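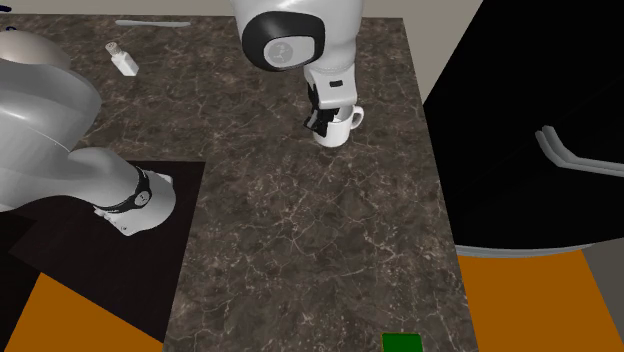

Gripper and mug on a marble counter (rendered view).

Open day at the Lusetti seed station
November 12, 2024
By the newsletter editor

We use cookies to remember your settings and to count visits. Accept | Manage

The Lusetti station opened its gates to growers in October, and 13 of us from the members' group made the trip. The station sits at the end of a farm track outside Driltar, on heavy ground that holds water well into spring. It has grown seed crops there under organic management for eight seasons.

The morning was spent in the field. Most of the brassica and beet trials had been lifted by then, but the leek rows were still standing, and so were two blocks of a late kale called Cho. The station has been selecting Cho for upright leaves and for plants that stand through a wet winter. In the first block they rogued hard and kept 88 plants for seed. In the second they kept nearly everything, to see how much variety was left in the line. The second block looked rough by comparison, although several of us preferred its leaf colour.

Isolation came up a good deal. There is a neighbour with a field of forage brassicas within pollen distance, and the station now cages its smaller lots under mesh and brings in flies for pollination. The cages are expensive and the mesh lasts three or four years before the wind gets it.

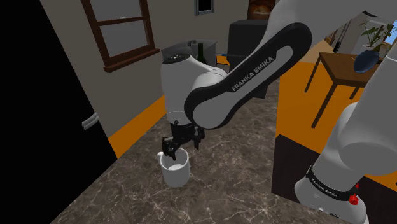
After lunch we moved to the cleaning shed. The main machine is a second-hand air screen cleaner, with a set of hand screens for small lots. Staff ran a sack of chard seed through twice and passed the sample trays round between runs. They aim for moisture low enough to store safely and dry most lots on racks with a fan and no added heat. A wet September had put them behind, and the last of the carrot was still on the racks.

The germination room is small. Each lot is tested in batches of 100 seeds on damp paper, and anything that falls short is either cleaned again or kept back for the station's own use. Records go into Plultent, a shared database that the partner farms also use for their trial notes. Some farms fill it in every week and others send everything in one go at Christmas.

The day closed with questions on contracts. Lusetti is looking for growers to take on leek and parsnip, both of which need a second year in the ground. Payment is by cleaned weight. Growers wanted to know who carries the loss if a crop fails in its second winter, and the station said it was still working on the wording.

The next field day is planned for early summer, when the kale should be in flower. Bring boots.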